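Guseneo wrist camera kit for two-finger grippers
Part of the Mernano shared workshop catalog
Page updated 2025-02-02

Guseneo started as a bench project and grew into the kit we now send out to anyone building a small arm at home. It puts a camera at the wrist, looking out past the fingers, so whatever you record or run is seen from where the grabbing happens. We love this thing. After months of squinting at a side camera and guessing at depth, moving the view to the wrist made practice runs so much easier to follow (and a lot more fun to watch back).

Amber Kramer drew the bracket, Milan Claeys did the wiring, and the rest of us have been breaking it and reprinting it ever since. Version 2 is the one on this page.

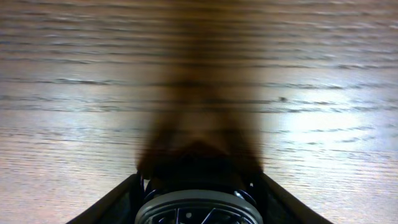
Wrist view over the wood, both fingers and the ring between them at the bottom.

What the view gives you

The fingertips stay in the picture at the bottom, with the table filling the rest. You want both tips visible when you set the tilt, even if the lower part of each finger is lost. Shiny tabletops will throw some glare back at you. Turn the arm or move the lamp before you start playing with exposure, it saves an evening.

What's in the kit

Printed bracket, black, with slotted holes for tilt
Camera board with lens fitted
Cable, 200 cm, with a right-angle plug at the wrist end
Screws, washers and 2 spare clips
A strip of mesh pad material, enough for both fingers and a redo
Paper drilling guide

Camera, bracket and clips together weigh 93 grams. On our Wouters arm that was light enough to leave the motor settings alone. If yours already sags at full reach, fix that first — the extra weight won't do it any favors.

About the pads

Bare plastic fingers slide on nearly everything, so we cover the inner faces with mesh. Cut it a little long, wrap it over the tip and press from the tip down. Rough edges at the tip are fine. Khrystyna-Mariia Kravets tried foam, rubber tape and the inside of a bike tube before we settled on mesh, and her notes on all of them are in the build folder. The bike tube ones are worth reading!
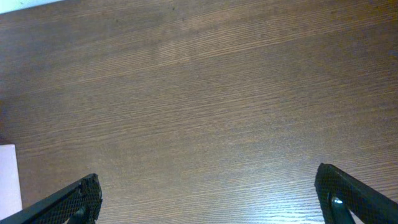 Fitting it

1. Take the arm off power and open the gripper all the way.
2. Hold the bracket against the wrist plate and mark through the slots. The drilling guide fits the Justa and Wouters plates; for anything else, go by the bracket itself.
3. Drill, clear the chips, and screw the bracket down finger tight.
4. Plug in the cable and run it along the forearm with the clips. Leave a loop at the wrist big enough for a full turn each way.
5. Start the preview, set the tilt, then tighten for real.
6. Open and close the gripper slowly a few times and watch the cable.

Step 6 sounds fussy. Milan Van der Linden skipped it and pinched a cable on the first close, so please do it.

Will it fit my gripper?

Most two-finger grippers with a flat plate behind the fingers will take it. Round wrists need the clamp version, which Apinya Prasertsri is still working on. We hope to have it up in June. The bracket files are free to change, and if you get it onto something odd we'd love to see your version.

Getting one

Kits are put together in small batches at the Mernano workshop and can be picked up on open evenings or mailed. If you have your own printer, ask for the parts-only bag and print the bracket at home — PETG has held up better for us than PLA near warm motors. Spare mesh and clips are sold separately.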